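Home Guides Simulation Hardware Archive Search

How to Compare Two Grippers in a Simulated Kitchen Without Fooling Yourself

Most gripper comparisons I read come down to a success rate in bold type and a video of the robot picking up a cube. I don't trust either one. If you have a simulator and a free afternoon, you can run a comparison that tells you a little more. It won't tell you which gripper to buy, whatever the vendor says.

I used the Bindale two-finger model and the Prandilley three-finger model, both driven by the same Gashi controller. The steps should carry over to any pair.

Step 1. Fix everything except the gripper

Same arm, same controller gains, same camera, same physics settings. Check the gains twice. Swapping the gripper model in my setup quietly reset the closing force to its default, and my first set of results was worthless.

Step 2. Pick objects that can embarrass the gripper

Cubes and cylinders flatter everybody. You want thin things lying flat, small round things, and at least one thing with an awkward handle. I chose seven objects for scoring and left the rest of the counter full as clutter. Don't move the clutter out of the way halfway through, however tempting it gets.

Step 3. Save your starting seeds before you look at any results

I ran 100 attempts per gripper on the same saved seeds. If you choose seeds afterward you will choose the nice ones. I would, too.

Step 4. Write down what counts as a grasp

Mine was: object lifted clear of the counter and held for seven seconds. A lot of published numbers seem to count any contact followed by upward motion. Be strict, and put the rule in the same file as the results.

Step 5. Check the collision shapes

Turn on the collision view and look at every scored object. A knife that renders as a thin blade may be a fat box as far as the physics is concerned, and then your flat-object test is testing a box. Mugs and pots are worse, because a filled-in handle can't be hooked by a finger.

Step 6. Look at the starting view yourself

Render it from high up, before the arm is loaded, and ask which objects you would find hard.

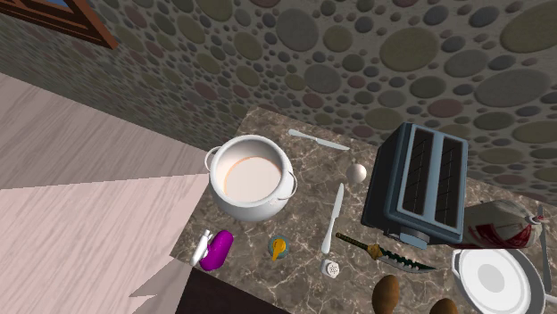
By the Tulbridge Bench Notes editor, simulation and test

The egg and the table knife worry me most on this counter. The egg is small and smooth, and marble in a simulator is only as slippery as the friction value somebody typed in. The knife lies flat, so a fingertip has to get under it or pinch it from the sides. The loop handles on the white pot look like a gift to a two-finger gripper, but see Step 5. I left the potatoes unscored, as one of them runs out of view at the bottom.

Step 7. Vary the friction

Rerun the whole set with friction lowered by 20 percent. My ranking flipped. Prandilley led at the default setting and Bindale led after the change, and I have no good reason to believe one setting over the other. Any report that gives a single friction value deserves a hard stare.

Step 8. Watch the failures

Sort them by object and play them back. A miss caused by the camera estimate says nothing about fingers, and plenty of mine were exactly that.

Related
Closing force defaults and where they hide
Gashi controller: first setup
Why our cube test was retired
Reading a collision mesh

Contact | Copyright Tulbridge Bench Notes | Back to top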